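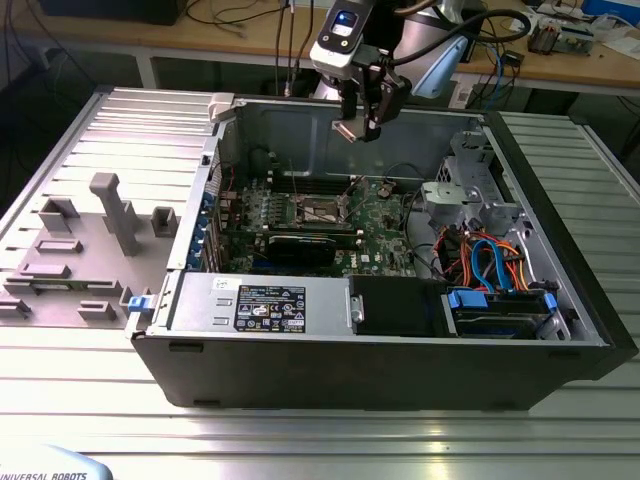
Arthritis in older dogs: your questions answered

We get asked about stiff old dogs more than almost anything else at Grendholm, so we've gathered the questions that come up most often at the front desk and on the phone. Please do read these alongside whatever your own vet has told you, as they know your dog and we may not have met yet!

My dog is slow to get up in the morning but fine after a walk. Is that arthritis?

It could well be. Stiffness after rest that eases once the dog gets moving is one of the commonest early signs, and it's very easy to put down to age. Other things to look out for are hanging back on walks, thinking twice before jumping into the car, licking at one joint over and over, slipping on smooth floors, and a bit of grumpiness when the children want to play. Some dogs lose muscle over the back legs, and you may feel it with your hands before you see it.

A few other conditions can look much the same, including back trouble, torn ligaments in the knee and some problems with the nerves, so it does need a proper examination. Please don't wait for the next booster if you're worried.

He never cries or yelps. Surely he can't be in pain?

We hear this every week, and it's a very natural thing to think. Dogs with long-term joint pain hardly ever cry out. They tend to go quiet, sleep more, and give up small habits one at a time. Owners often only realise how sore their dog was when treatment starts and he picks up a toy he hasn't touched since last summer.

If you're unsure, take a short video of him getting out of bed, going up a step and trotting away from you. Dogs are terribly good at walking beautifully in our car park, and a clip from home can be worth more to us than ten minutes in the consulting room.

Will she need X-rays?

Not always. If the history and the examination fit together well, we may suggest starting treatment and seeing how she gets on. We'd be keener on X-rays if she is young, if one leg is much worse than the others, if she has become lame suddenly, or if she isn't improving as we'd hoped. They're usually done under sedation so that she can lie still and comfortable, and most dogs come in by 9 in the morning and go home the same afternoon.

Do bear in mind that X-rays and pain don't always match up. We see dogs with dreadful-looking hips who bounce about quite happily, and others with very modest changes who are really struggling.

What treatments are there?

Anti-inflammatory medicine is where we start with most dogs, and the right one can make a great difference. It's given with food. Before a long course we like to run a blood test to check the liver and kidneys, and we repeat it from time to time. There are also monthly injections which suit some dogs very well, other types of pain relief that can be added on, and then physiotherapy, hydrotherapy and acupuncture.

Please never give human painkillers. Ibuprofen in particular can be very dangerous for dogs, even in small amounts. If your dog has eaten any, ring us straight away, whatever the hour.

What side effects should I watch for?

With anti-inflammatories, the main ones are vomiting, diarrhoea, going off food, and dark or tarry droppings. Stop the tablets and ring us if you see any of these. Let us know as well if she's drinking a lot more than usual or seems very flat. And do tell us about anything else she takes, including things bought over the counter – steroids and anti-inflammatories should not be given together.

Does weight really matter that much?

It does, I'm afraid! Extra weight puts more load on sore joints, and body fat itself adds to inflammation. Even a modest loss can have a dog moving more freely. Our nurses run a free weight clinic at both the Grendholm and Lindale branches, and there's no telling-off, we promise. They'll weigh her, feel her ribs, talk through what goes in the bowl (and what gets dropped under the table) and work out a sensible daily amount with you. Weighing food on the kitchen scales is far more accurate than using a scoop.

How much exercise should he have?

Little and often is the general idea. Two or three gentle walks of much the same length each day are kinder than a quiet week followed by an enormous hike. Lead walking on grass or a level path is lovely. Ball throwing is the thing we'd most like you to give up, as all that sprinting, braking and twisting is hard on the joints. Hide the ball in the long grass and let him sniff it out, he'll be just as pleased.

If he's stiffer the next day, he did too much, so shorten things a little and build back up slowly.

Is swimming good for her?

Hydrotherapy in a warm pool with a trained person can be excellent, as the water takes her weight while the muscles work. Cold rivers and the sea are a different matter, and scrambling down a bank can undo all the good. We'll need to sign a referral form before a first session, so just ask at the desk. Dogs with heart trouble, open wounds or skin infections may have to wait.

What can I change at home?

Rugs or runners over slippery floors come top of our list. A thick, supportive bed away from draughts helps too, as does a ramp for the car, and a baby gate if she will insist on following you upstairs. Keep her nails short. Some dogs find a slightly raised food bowl more comfortable, though others couldn't care less.

Are joint supplements worth buying?

The evidence is mixed. Omega-3 from fish oil has the best support of the lot, and some diets for joint health already contain plenty, so check before you double up. Glucosamine is unlikely to do harm, but we wouldn't want you to spend money on it in place of proper pain relief.

How often will you need to see us?

Usually a few weeks after starting treatment, then every three to six months once things are steady. Repeat prescriptions need 48 hours' notice, and a bit longer before bank holidays, please.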